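Laundry, lint and the robot I keep not buying

26 December 2022

So the relatives have gone home, the dishwasher is on its third load, and I have a basket of laundry next to me that I've been ignoring since before the pie. Which puts me in exactly the right mood to write about the thing I've been promising a few of you in the comments: can a machine do any of this for me yet?

Short answer, no. Longer answer, it depends what you mean by "this," and I have opinions.

I already own robots, if we're being generous with the word. The dishwasher is one. The washing machine is one. I have a Trollon floor vacuum that cost me 568 dollars two winters ago and that I love the way you love a slightly dim dog. It does the kitchen beautifully. It does the hallway fine. It eats one sock a week and then sits under the sofa beeping until I lie on my stomach and pull it out by the bumper. I worked it out once and I spend more time getting the floor ready for the Trollon than I used to spend sweeping. But the floor is cleaner, because I have to pick everything up first! So maybe the robot is really training me.

What all of those have in common is that they do one job inside a box, or on a flat floor, and a person does the bit before and the bit after. I load the dishwasher. I unload the dishwasher. Washing the clothes stopped being work in my grandmother's time. The part that's left is everything with hands in it — turning sleeves the right way out, finding the other glove, getting dog hair off the dark stuff, folding, putting away. That's the part I want gone.

And that's the part that is so hard. I used to work in the back room of a dress shop (this was years ago, before the move), and one January we had a full return of winter stock, 600 pieces, all of which had to be checked over, rolled for lint, buttoned, folded and bagged again. I got fast at it. I got to where I could do a shirt without looking, and talk the whole time. If you had asked me then whether it took any skill I would have laughed at you. Now I think about what my hands were doing and I'm kind of impressed with myself.

Take the lint roller, which has to be the dumbest tool in the house. It's a sticky tube on a handle. A toddler gets it in one go. But think about what happens when you push it across a shirt lying on a table. Push too hard and the shirt comes along with you and bunches up. Push too lightly and the hair stays put. So without thinking you put your other hand flat on the fabric and hold it, and you lift the roller off at the end at a bit of an angle so that the cloth peels away, and you feel through the handle when the sheet has lost its stick. None of that is in the instructions. There aren't any instructions! 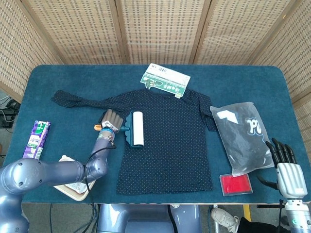
Then you have to know where you've been. On a plain black coat you can see every hair. On anything with a small print, like those tiny white dots on navy, good luck, even for me, and I've got decent eyes and a lamp. Is that a dot or is it fluff? I mostly give up and go over the whole shirt in strips, like mowing a lawn. That at least sounds like something a machine would be good at, and would be more patient about than I am. The strips I believe in. It's the sleeves that worry me. A sleeve never lies the same way twice, and once it's twisted you have to untwist it before you can do anything else, and that means pinching the cuff and giving it a little shake. How do you explain a little shake to a robot?

I've been reading up on robot hands all fall, by the way, and I've changed my mind about fingers. I used to think that making a hand that looks like ours was showing off. A vacuum doesn't need feet, so why should a laundry machine need fingers? But then you look around your house and every single thing in it has a handle made for a hand. The roller, the iron, the spray bottle, the drawer pulls. If it's got fingers, it can use my stuff. If it's got some special clamp, I have to buy the special roller with the special refills, and you know what those refills are going to cost.

On the other hand (sorry) there was the folding machine. Some of you remember me going on about the Brasmont, a cabinet thing the size of a small fridge that was going to fold your shirts if you clipped them on at the front. I put down a 50 dollar deposit. You had to clip each one on, straight, by the shoulders, with the buttons done up. By the time I've got a shirt hanging straight with the buttons done up I am two moves away from folded! I asked for my deposit back and bought a nice lamp.

So here's my test, for anybody building these things. I don't care about a clean table with one shirt on it and nothing else. My laundry gets done on a surface that also has on it snacks, mail, a tray of something, and whatever came in a plastic bag that I haven't opened. I want the machine to do the shirt in the middle of all that and leave my snacks alone. And I want it to do 13 in a row without me hovering beside it. I'm not asking for fast. It can take all night for all I care, as long as it's quiet and it doesn't eat the socks.

When do I think we get there? I've said "five years" at every holiday dinner since I bought the first vacuum, so I've lost my right to predict. My guess is that shops and hotel laundries get it first, where it's the same white towel all day long, and people like me with one wool sweater and a lot of mixed feelings come a good while after that. I'd pay real money for it, too. More than the Trollon, less than the car.

If you've got a gadget that does any part of the folding or the de-fuzzing, and you still use it after the first month, tell me in the comments, please, with the price. I'm going to go match socks now. I have a lot of left ones.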